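Fitzgerald Street Residents' Lounge: Minutes of the March Meeting

Held in the lounge, 7:00 p.m., after a short delay while the key was located in the door.

Present: Lutfa Khan (chair), Soudabeh Shirazi (minutes), and residents from units 2, 5, 6, 9, 11 and 14. Unit 8 attended by speakerphone and was mostly a dishwasher.

Apologies: Unit 3, who has a cold. Unit 12, who sent a message reading only "no."

1. Minutes of the last meeting

Approved with one correction. Unit 9 did not "storm out" over the coasters. Unit 9 left at a normal speed and would like this recorded. It is now recorded.

2. Money

Lutfa reported a balance of $2,711 in the lounge account. Unit 14 asked whether this included the deposit from the Darau book group. It does. Unit 14 asked whether the book group was getting its deposit back. It is, when somebody from the book group explains the candle wax. Spending of up to $500 on the lounge before summer was agreed at the last meeting and still stands. So far we have spent none of it and discussed it for three hours.

3. Blankets

This item was expected to take five minutes and took most of the evening.

Soudabeh said that when the lounge opened we asked people to bring in one spare throw each, so that anyone sitting by the windows in winter would have something for their knees. People were generous. People were then generous again, and we now have more throws than knees. They live on the armchairs, on the radiator (please stop), on the bookcase, and over anything else that stands still long enough.

Unit 6 said the drapery makes the room feel homey. Unit 11 said it makes the room feel like the owners have gone abroad for the season. Both views were noted.

Lutfa suggested we settle first what we are keeping. The brown fleece was proposed by unit 5 and seconded by everybody. It is the softest thing in the building, it is wide enough for two people who get along, and it is the only one anybody asks for by name, the name being "the brown one." Unit 2 disclosed that she has taken it upstairs overnight on more than one occasion and brought it back each time. The chair thanked unit 2 for her candor and asked her to stop. 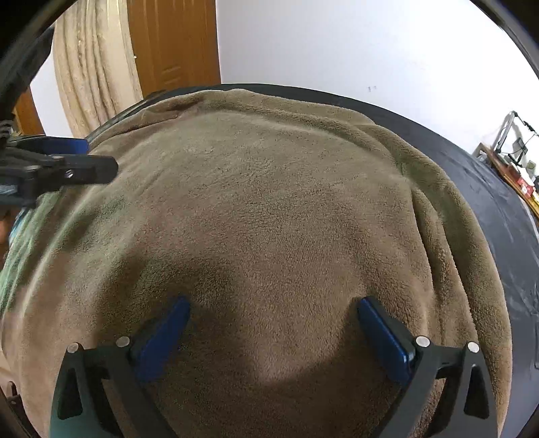 There was some discussion of how the brown one should be kept when it isn't on a person. Unit 9 favors draping, on the grounds that a folded fleece gets a crease down the middle that never comes out. Unit 11 favors folding, on the grounds that draped things slide to the floor and get walked on. Unit 14 said he has never once seen a crease in a fleece and would like to know what unit 9 is doing to hers. The chair moved us along.

Decided: the brown fleece may be draped. Everything else gets folded in thirds, then in half, and goes on the bottom shelf of the bookcase with the fold facing out. Soudabeh demonstrated the fold. Unit 5 asked to see it again. Unit 8 asked what was happening.

The wool throw with the fringe will go back to unit 3, who has been hinting. The two that shed will be offered to the animal shelter on Rornley Road, which has lower standards than we do and probably nicer company. The crocheted one stays, as its maker was present and looking at us.

4. Washing

Nobody could say when the throws were last washed. Unit 6 thought after the holidays. Unit 11 asked which holidays.

Agreed that all throws staying in the lounge will be washed on the first Saturday of every other month. Cold water, gentle cycle, no fabric softener on the fleece, low heat or the drying rack. Soudabeh read this out twice in view of what happened to the green cushion covers, which now fit a smaller cushion.

Unit 14 volunteered to do the first wash and then asked how often "every other month" was. Lutfa will put it on the calendar.

5. Storage

Lutfa has looked at a lidded bench from Flikum that would go under the window and hold the folded throws, with room left over for the board games. It costs $200 and arrives flat. Unit 9 asked who would be assembling it. There was a silence, during which unit 8's dishwasher could be heard changing cycles.

Unit 5 wondered if we need a bench at all now that we have just agreed on a shelf. Unit 2 said the bottom shelf is where the jigsaws are. Unit 5 said she had forgotten the jigsaws. Several people admitted to having forgotten the jigsaws. It was agreed to try the shelf until the next meeting, move the jigsaws up one, and come back to the bench if things get ugly. Lutfa will keep the page bookmarked.

6. Dusting

Raised by unit 11, who ran a finger along the top of the bookcase and then showed it to each of us in turn. The rota has a dusting column, and the dusting column has no names in it. Unit 11 now has the dusting column for March. Unit 11 felt this was a poor reward for public spirit, and unit 6 agreed to share it.

A reminder that dusting means lifting the blanket up and doing the thing underneath as well.

7. Any other business

The kettle is fine. It was switched off at the wall.

Unit 2 asked if the lounge could stay open until eleven on weeknights. Unit 9, whose bedroom is directly above it, said no. Held over to the next meeting.

One gray glove has been on the windowsill for some weeks. It goes in the donation bag unless its owner turns up, ideally wearing the other one.

Actions

Lutfa: calendar entry for the wash; write to the book group about the wax; keep an eye on the price of the bench.
Soudabeh: fringe throw back to unit 3; type up the folding method and tape it inside the bookcase door.
Unit 14: first wash. Cold water.
Unit 6 and unit 11: dusting.
Unit 5: jigsaws, up one shelf.
Unit 2: leave the brown one downstairs.

Meeting closed at 9:20 p.m. Next meeting same place, same time, date to be posted by the mailboxes. Unit 8 was told we had finished and hung up shortly afterward.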